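Hornton swap shelf is back, and this time it's all desk stuff

August 3, 2024

I got to the Hornton reading room early this morning, and there was already a line down the steps! The swap shelf has been closed since the spring while the floor was redone, and I think people had been saving things up in their closets.

If you haven't been before, you bring something you don't use, you get a paper ticket, and you take something home. The theme for this round is the work desk, so think lamps, mats, trays, pen cups, and all those odds and ends that pile up next to a keyboard. Nosipho Adams, who runs it, told me they handed out 156 tickets before lunch. Last year's opening day stopped at 135, so she was pretty pleased (and pretty tired).

I brought a stapler I've never liked and came home with a letter tray from the old Engelbrecht stationery store, still with the price sticker on it. Gert Magagula was in front of me and spent ages choosing between 2 bookends that looked exactly the same to me. He took the left one.

The part I liked best was the row of desks set up to give people ideas. I'm a messy desk person, I always have been, and I'd never thought of a plain bowl as something to keep by my elbow. Keys, paper clips, the earbuds I lose every week – they could all go in there.
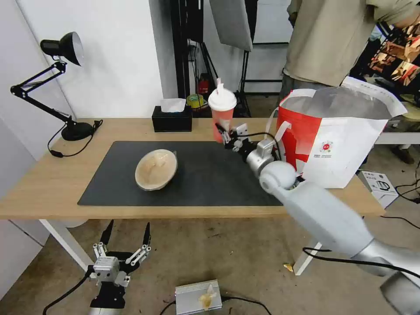

I'm also sold on a big dark mat now. My own desk is pale like that and shows every ring and crumb, and a black one would at least hide the ink. A box of tissues within reach is a good idea too, and so is a lamp with a long bendy arm you can push out of the way when you need the room. I asked Lizelle Van Wyk at the ticket table if any more mats were coming in, and she said to try again next week, early.

The shelf stays open through the end of August, and then in September it switches over to kitchen things. Tickets are free. Please wipe your stuff down before you bring it in, and no printers – they got four last time and still have three of them.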